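Air suspension drops overnight at one rear corner, compressor runs long in the morning
Community Help > Cars and SUVs > Suspension and Steering
Posted by rearleft_low
Status: open. Replies: 3

I have a used full-size SUV with four-corner air suspension, bought last December from a dealer lot in Plurnbridge. It drives fine. The trouble is what it does when parked.

If I leave it in the evening at normal ride height, by morning the left rear is down 40 mm measured from the center of the wheel to the fender lip. The right rear is down a little, and the fronts don't move at all. When I unlock the doors the compressor starts, runs much longer than I think it should, and the corner comes back up. After that the height holds for the rest of the day, including a full shift in the parking lot at work.

What I have done so far:

Sprayed soapy water on the left rear bag with the vehicle at normal height. No bubbles that I could find, but I can only reach the outer half of the bag with the wheel on.

Checked the compressor fuse and relay. Both fine. The relay is a newer part than the rest of the box, so a previous owner may have been here before me.

Read codes with a Kazmi handheld scanner. One stored code, 1598, which the scanner lists only as "leveling time exceeded." It clears and comes back after four or five mornings.

The dealer service desk wants to replace both rear bags and the compressor as a set. The written estimate doesn't show any diagnosis, only parts and labor. I would like to know what has failed before I agree to that.

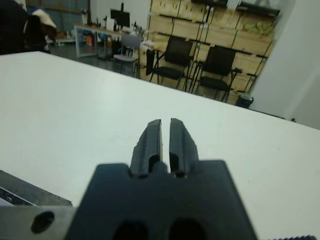

The overnight drop is worse when it is cold. On mild nights it is half of what I wrote above. I also tried leaving the vehicle at the raised setting once, and the left rear was on the low side of normal by morning, so it seems to lose more when it starts higher.

My questions: can a valve block cause a leak at one corner only, and is there a way to tell the block from the bag at home without a lift? I have jack stands, a basic tool set and a decent torque wrench. I do not have a dealer-level scan tool.

Posted by valveblock_notes

Yes, a valve block can leak at one corner only. Each corner has its own solenoid valve in the block. When a valve seat wears or picks up debris, air from that one bag moves back into the common gallery. From there it goes out through the exhaust valve if that valve is also weak, or into another bag that is at lower pressure. The second case is easy to miss because one corner falls while another rises slightly, so measure all four every time.

The way to separate the two is to isolate the bag from the block. The order I use:

1. Park on level ground and let the system settle for 10 minutes with the doors closed. Many vehicles make one last correction after you walk away.
2. Measure all four corners, wheel center to fender lip. Write the numbers down along with the air temperature.
3. Put the system in jack mode (some menus call it tire change mode) so it can't correct itself. If there is no such mode, pull the suspension fuse.
4. Leave it for 16 hours and measure again.

That gives you a baseline with no automatic leveling in the middle of it. On a lot of these vehicles the module wakes up during the night and vents the high corners to match the lowest one. This would explain your right rear being down a little with nothing wrong on that side.

Next, support the body on stands at the frame points and let the left rear down with the scan tool or by cracking the fitting slowly. Keep every part of yourself out from under the body while you do this. Swap the left rear and right rear lines at the valve block if they are long enough, and repeat the test in jack mode. If the low corner moves to the right rear, the block is leaking. If it stays at the left rear, the leak is in the line, the fitting or the bag.

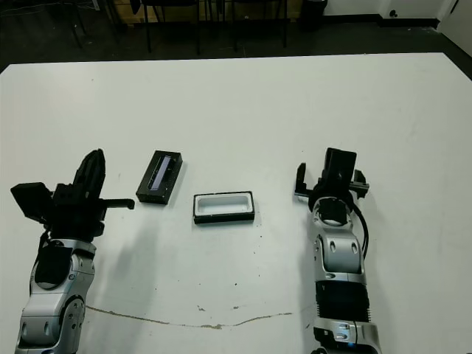 Two arms over a white table

Mark the lines with tape before you pull them. The colors on the tubing fade and two of them can look the same after a few winters. Do not drive with the lines swapped. The module will be filling one side while reading the height sensor on the other, and it will chase the error until one bag is at its limit.

When you put the lines back, cut the end of each tube square and use a new ferrule. Reusing the old ferrule is the most common way to turn one leak into two. Snug the fitting by hand, then use the torque figure in the service manual for your model. I won't give one here since the blocks differ.

As for the cold, rubber and O-rings both get stiff, so worse leakage on cold nights doesn't point to any single part. The air in the bag also shrinks. Some loss of height overnight in a hard frost is normal, but it should be close to even side to side on the same axle.

Posted by gravelroad_tow

Just replace the bag, its always the bag. Had the same thing on mine, changed the one side with an Emomham bag and it was fixed the same afternoon. Soapy water never shows anything unless you take the wheel off and get the bottom fold of the rubber, thats where they crack. Don't pay for the compressor unless it quits.

Posted by shop_bay_two

The reply above is right about the fold and wrong about "always." I would do the soap test again before swapping any lines, since it costs nothing. Wheel off, body on stands, suspension at the highest setting the vehicle will hold. The lower fold of the bag rolls over the piston, and small cracks there close up at normal height. They open as the bag extends. Your note that it loses more from the raised setting fits a cracked fold, but it also fits a weak valve seat — higher pressure pushes more air through either one.
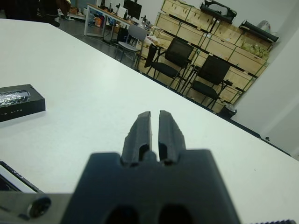

Use a thick mix. Thin soapy water runs off before a slow leak has time to make a bubble. Put some on the fitting at the top of the bag too, and wait a few minutes before you decide there is nothing. A leak that takes all night to lower the corner will make foam, not large bubbles.

On the compressor: the code you have is a timer. The module asked for height, started the clock, and the corner did not arrive in time. It says nothing about why. A healthy compressor refilling a low corner every morning will set it eventually. A worn compressor will set it too, so check that after the leak is fixed. Go from normal to the raised setting with the engine running and time it, then compare with the figure in the manual. If it is slow, look at the dryer and the intake filter first. A saturated dryer also sends moisture into the valve block, and that is one way the seats get damaged.

If you do end up buying a bag, replace the fitting with it. I have used Pruster bags on the rear of similar vehicles and had no returns on them, though the supplied fitting on one was a different size from the original and had to be changed over. For rears I don't insist on pairs. If the other side is the same age and visibly cracked, do both and save the labor.

Ask the dealer for the leak test result in writing. If they did not do one, the estimate is a guess.

Posted by rearleft_low

Thanks. I did the jack mode test first. Left rear still down, right rear did not move, so the small drop on the right was the module leveling during the night. Wheel comes off next for the soap test at full height. I'll leave the lines alone until I have done that and will post the measurements.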